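We use cookies to keep this site working and to count visits. Accept / Settings

[chores-list] Re: Putting the fruit away, are we there yet?

From: Triin Sakalauskas
To: chores-list

Rocío Nina wrote:
> My mother runs the Stevside guest house and spends a good part
> of each January morning filling fruit bowls for the rooms. She asked me
> whether a machine could do it by now. I said I would ask the list.
> I don't need a sales pitch, only whether it is worth her waiting.

Rocío,

I would tell her to wait, and not to keep money aside for it. Fruit into a basket is one of the jobs we use at Pradelora for trying out arms, so I can speak to this one.

The picking up is mostly fine now. Getting two fingers round something and lifting it is the part people film. Mandarins on a shared stem are harder, as you take hold of one and the others come along. 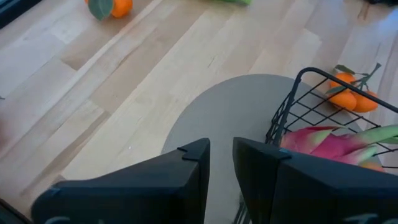
Filed under: Kitchen & Home Tasks

What goes wrong is the putting down. A wire basket has a rim, and an arm that is a little low will catch it and drag the basket along. A person feels that and lifts. Our arms on the Son software mostly don't feel it, so they push on until something stops them. We have set a lower force limit, which helps, but then they give up on heavy fruit.

You also asked me off list about training. We had 3,000 recorded tries at the start of the winter and threw out 1,276 of them, mostly for bad timing between the arms. That left enough to work with, but it was a slow month.
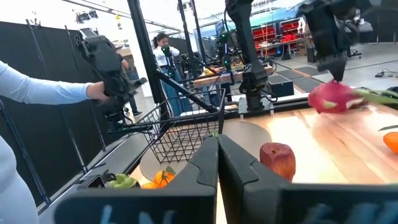
Could one arm do the whole job?
For a plain bowl of apples, one arm is enough. Two are better once the basket has to be held steady.

The next trouble is order. Your mother puts the hard fruit at the bottom without thinking about it. The arm takes whatever is nearest.

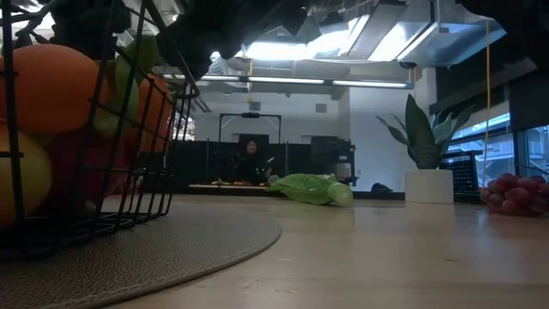

You can write a rule for that, and we did, but the rule needs the machine to know what each fruit is, and it gets unsure when leaves or packaging hide part of it.

Cost is the other thing. The Lultside people quoted for two arms and a table, with a yearly service on top, and a guest house would never earn that back on fruit bowls. Size matters as well, and it is easy to forget when you only test with apples. A dragon fruit in the basket, with those long pointed scales standing up, gives the fingers few flat places to hold, while a glossy mangosteen out on the table has hardly any edge to grip at all. Then the same arm has to manage grapes. 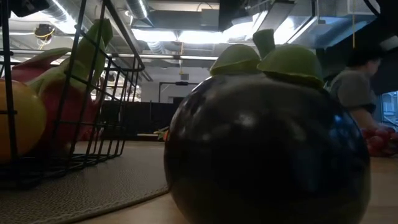
Speed is where I would look if you want to compare machines. Ask how long a full basket takes with nobody helping, and ask to see it done with mixed fruit. A dark, shiny skin like the mangosteen's throws back the ceiling lights as white patches, and our depth readings go wrong in just those spots. Matt paint on a plastic fruit would hide the problem, so ask about that too.

I can send the notes on force limits if they are any use to you.

Triin

Tags: home robots, gripping, list archive
Contact the list owner | Back to top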